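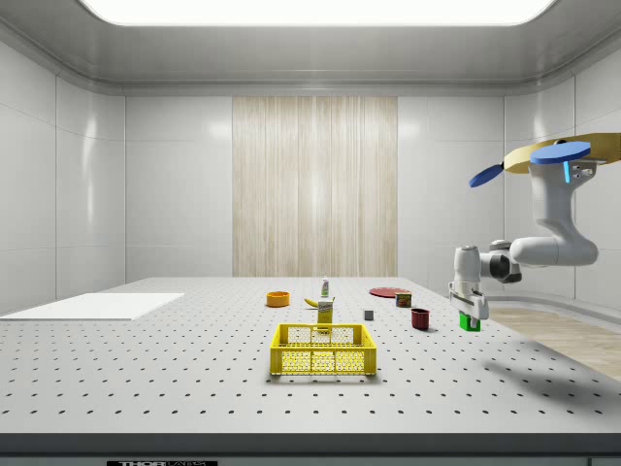

Notes for Unit 2: How a Room Gets Its Light
Ryszard Lis, May 2020

Read these before the session. Last February half the group read them during it, and I could hear the pages.

Where light comes from matters more than how much of it you buy. A bare bulb in the middle of the ceiling gives you hard shadows, tired eyes and a fine view of the bulb. Spread the same output over a large panel and the shadows go soft at the edges. People stop squinting and start complaining about the chairs.

Pale walls help. They bounce light back into the room and do a good part of the work for free. Gloss paint bounces it too, but in one direction, usually yours. The reading room at Skerncombe was done in high gloss by someone who never had to read in it. Matte is dull to look at and kind to sit under.

Shiny ceilings: same problem, further away.

Color temperature is measured in kelvins, and the scale runs backward from how we talk. A "warm" lamp has the lower number. You will get this wrong once in the workshop and once on the exam. Try to get it out of the way in the workshop.

Daylight is still the best source and the least reliable employee. At Tautahi the desks face north and the staff love it until four o'clock, when they all reach for the same switch.

For next time: pick one room you use every day. Sketch the plan, mark each source, and note where your own shadow falls when you sit down to work. One page. I have 38 of these to read, and last year's longest ran to 2,000 words on a pantry.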